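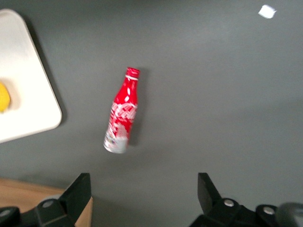
Good afternoon, and thank you all for staying on after the tea, which I know was a sacrifice because there was still cake. I want to talk about our after-school robotics club at Flemadgate, what we set out to do, and what the students taught me along the way (rather a lot, as you'll hear). Give people a moment to settle before going on. When we began I had grand plans about programming languages and proper project diaries, and what the club wanted to know was whether a robot could tidy up after them. So we started with that. A Coke bottle lying on its side is a lovely first problem, as it happens. It's shiny, it sits at an angle, and the neck is a good deal narrower than the body, so you have to decide where the fingers ought to go before you decide anything else. Ask the room where they'd take hold of it. Let them argue for a minute, they always do.

Who we are. We have 25 members, most of them in their second year with us, and we meet at four o'clock in the old geography room. Mention Eduard Hudec here and ask him to wave – he is by the window, I think. Eduard looked after the wiring and was very patient with me when I plugged the wrong thing into the wrong thing in our first week. The project is called Peltach. The students chose the name and I have never been told what it means.

How we split the work. Each group gets one task and keeps it for the whole term. I was nervous about that, I thought they'd be bored stiff by half term, but sticking with one thing meant they got properly fussy about it, and fussy is what you want. The Doležal group (they named themselves after a bakery, I gather) had drinks. They logged 3,972 tries between them, all typed up in a spreadsheet with a comments column that I would love to read to you and probably shouldn't.

Pause. Drink of water. Next slide.

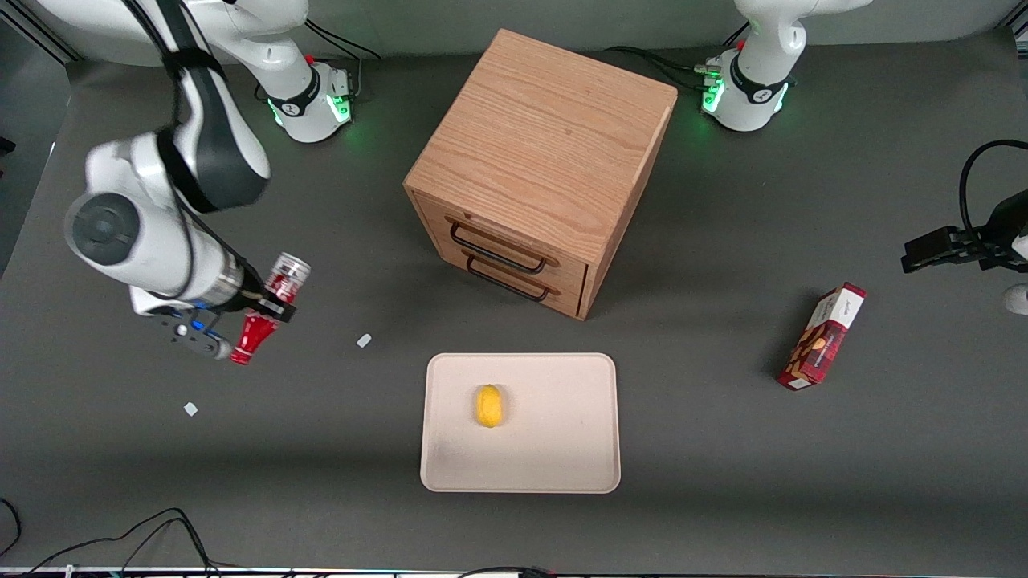
Slide 3: Drink in the right gripper, drawers in front.

Talk about the cabinet for a bit. It's pale oak with two drawers, and those black bar handles get their own session later in the year, as pulling a drawer open asks for quite a different sort of movement. The beige tray is where the little yellow lemon lives for this task. Point out the angle of the drink in the fingers, silver top up to the right. The group spent two whole meetings discussing whether a tilted hold counts as a good one. Our rule now is that it counts if you can still set the thing down upright, and I think that's fair, though Eduard may grumble.

If there's time, tell the story about the biscuits. The cookie box on the right was the hardest item on our list of 13, and the younger ones were very cross about it indeed!

What I'd do differently. Start the spreadsheet in the first week. Let the students write the safety sheet themselves, they were far stricter than I would have been. Keep groups small.

Coming up: we take Peltach to the Flernetier open day in August, with 9 students going. Leaflets are on the table by the door, do please take one. Questions, and then hand over to the next speaker.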